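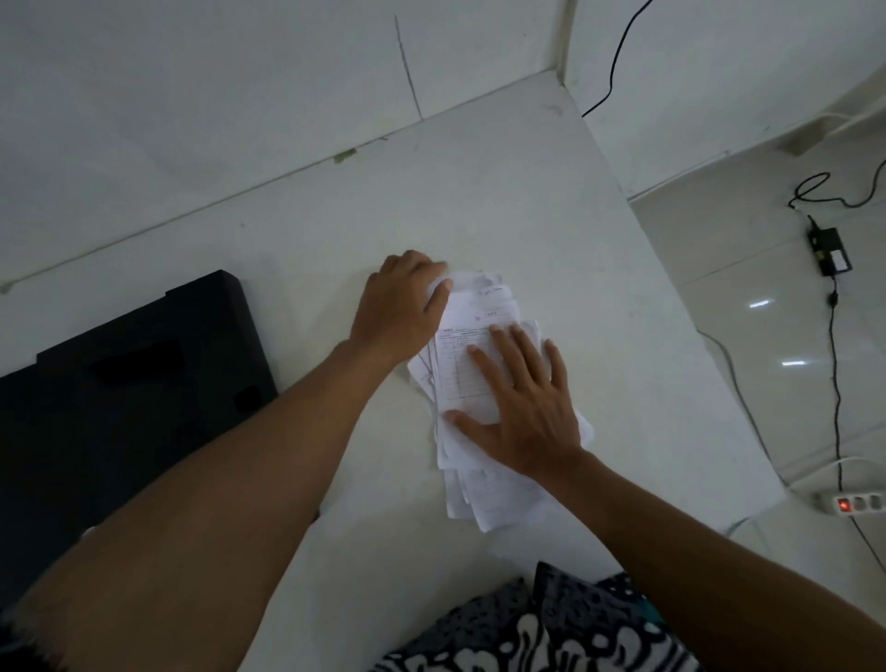

Sorting household papers: frequent questions

Reading time: 2 min

Where do I start if everything is in one pile?
Clear a piece of table and put the whole pile on it. Do not read anything yet. First make the edges straight, so small slips do not fall out from between the big sheets.

My papers have all different sizes. Is it a problem?
No. Put the big sheets at the bottom and the small ones on top. Very small receipts you can glue on a blank sheet, 4 on each page.

What to do with curled corners?
Press them with a flat hand, then leave the pile under a heavy book for one night.

How long should I keep invoices and delivery notes?
It depends on your country, please ask your tax office. I keep delivery notes until the guarantee is finished.

The print on my receipt becomes pale. Can I save it?
Make a copy as soon as possible. Write the shop and the price on the copy by hand.

Which folder do you use?
The Dekholm box folder. It takes around 900 sheets, but it is heavy then. The Lovard one is thinner and closes better.

Can I throw away the envelopes?
Yes, except when the date of the stamp is important for you.

Contact | © 2021 Ratent | Back to top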